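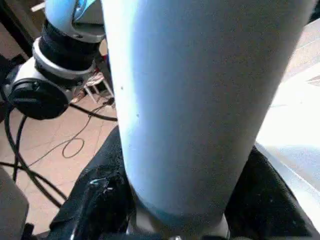

Tools / Perception / Wrist view

palomino-selfmask

Self-occlusion masking and second-arm rejection for wrist-mounted cameras. Maintained by Pylyp Fedoruk and Bohdan Dmytriv.
Last edited 2 Jun 2026.

Read this before you install it

Palomino takes a wrist camera stream and gives you back, for every image, a mask with four labels: own body, other arm, loose cable, everything else. It works well enough for us to keep using it. It does not work as well as the numbers people have been passing around, and part of the reason for this file is to get those numbers back in their box.

The short version of the problem is at the top of the page. A big pale cylinder takes up most of the center and right of the view, there are black fabric-covered bulges on both sides of its base, and a strip of silver metal peeks in at the bottom. What's left over has to tell your planner about another arm, a tiled floor and a lot of cable. If you feed that straight into a general-purpose segmenter, you get a confident answer, and you should not believe it.

What it does

- Learns a static prior for the parts of the gripper that always sit in view
- Adjusts that prior per image for brightness and color shift
- Flags pixels that belong to a second arm so they don't end up in the static map
- Flags loose cable as a separate class (weak, see below)
- Writes masks as single-channel PNG or publishes them on a topic

What it does not do

- Track anything over time. Every image is handled alone. There is a branch called temporal that claims otherwise. Please don't build on it.
- Estimate depth
- Stop your robot. The mask is an input to something else, and if that something else is your only collision check, get a different one.

Install

Python 3.11 or newer. Clone the repo, make a fresh environment, then:

pip install -e .
palomino fetch-weights
palomino check

The check command runs the bundled model on a small set of stored images and compares the output byte for byte. If it fails on your GPU, run it with --cpu before opening an issue. Different hardware gives slightly different masks along soft edges and we have not found a fix that we like.

Basic use

palomino prior build --input my_images/ --out prior.npz
palomino run --prior prior.npz --input my_images/ --out masks/
palomino report masks/

You want at least 200 images for the prior, with the arm in varied poses. Fewer will run without complaint, which is a design mistake we haven't corrected. With a small set, anything that stays put in the background gets absorbed into "own body", and you find out when the planner happily ignores it.

Configuration

prior_strength (default 0.6)
How much the static prior counts against the per-image prediction. Bohdan runs 0.8. I think 0.8 hides real errors by painting the expected shape over whatever the network found.

highlight_clip (default on)
Treats near-white regions as unknown. Turn it off only if your lighting is even. In the sample view, the bright surface to the right of the cylinder is close to pure white in places, and with clipping off the model extends the cylinder well into it.

min_blob (default 88)
Smallest connected region kept, in pixels. Raise it and you lose thin cable. Lower it and the report fills with specks. There are two small dark specks on the left part of the cylinder in the sample view, and they are exactly the sort of thing that turns into a tiny "other arm" if you set this too low.

other_arm_thresh (default 0.5)
Don't tune this on your test set. Several people have.

About the published score

The figure quoted in the Nokirum comparison table came from our own early test split. That split shared recording sessions with the training split. Same floor, same light, same arm in nearly the same poses. It was a bad split, we said so in the changelog in October, and the table has not been changed.

The current split keeps whole sessions apart. It has 345 test images. The score dropped for every class, and "loose cable" dropped far enough that I would not call it a working feature. We leave it switched on by default over my objection.

I'd also be careful with the mean score as a measure of anything. The gripper's own body covers so many pixels that a model which gets it right and misses everything else still looks respectable. The report command prints per-class numbers first for this reason. Please quote those.

Known failures

Pale on pale. The cylinder goes from a cool bright blue at its left edge to a soft grayish white on the right, right where it meets the strongly lit surface. The left edge is easy. The right edge moves around depending on prior_strength, meaning that the prior is doing the work and the network is guessing.

Black on black. Fabric on the gripper and cable on the floor are both dark and low in texture. In the sample view they're kept apart by warm beige and pinkish tile, which helps a great deal. We have no good results on dark floors and you should assume the worst.

Thin, light cable. The thick black cables get picked up in part. The thinner, lighter one that loops on the tiles is usually labeled "everything else". A cable class that only finds the fat cables is a strange thing to ship.

Partial second arm. The other arm sits at the upper left and only some of it shows: a pale blue and white cap, a black band, a silver ring, and a big black disc at the joint. The model likes the disc. It is much less sure of the glossy cap, probably for the same reason it has trouble with the cylinder. You can end up with a mask that says there is a floating disc and no arm attached to it. If your planner inflates obstacles generously, you may get away with this.

Small attachments. A clip or fastener on the fabric shows up as a bright spot inside a dark region. The prior covers it as long as it stays in the same place. Move a clip, rebuild the prior.

Sunlight. Patches of sun on tile make hard edges that have nothing to do with objects. We tried color augmentation, then heavier color augmentation, and the second round made the own-body class worse. We went back to the first.

Data

The training images are not in this repo. The Pellmont set can be requested from the maintainers and comes with its own terms. Labels were drawn by hand, then corrected by a second person. On the soft edges our annotators disagree with each other often enough that small score differences between models mean nothing. If your new method beats ours by a hair, it has not beaten ours.

Tests

pytest tests/
pytest tests/ --slow

The slow tests rebuild a prior from scratch and check that it matches the stored one. They do not check that the stored one is any good. Somebody should write that test.

Compatibility

The planner bridge is written for Prirell message types. Version 2 of the message format is required. The older format packed the labels differently and will load without an error while swapping "own body" and "other arm". Yes, this happened to us.

Contributing

Bug reports with an image attached get looked at first. Reports that say "mask is wrong sometimes" get closed. If you send a change that improves a score, include the per-class output from before and after, the split you used, and the config file. Changes to default values need sign-off from both maintainers, so expect them to take a while - prior_strength has been under discussion longer than anything else in the tracker.

License

Code is under the MIT license. Weights are for research use only, see WEIGHTS_LICENSE.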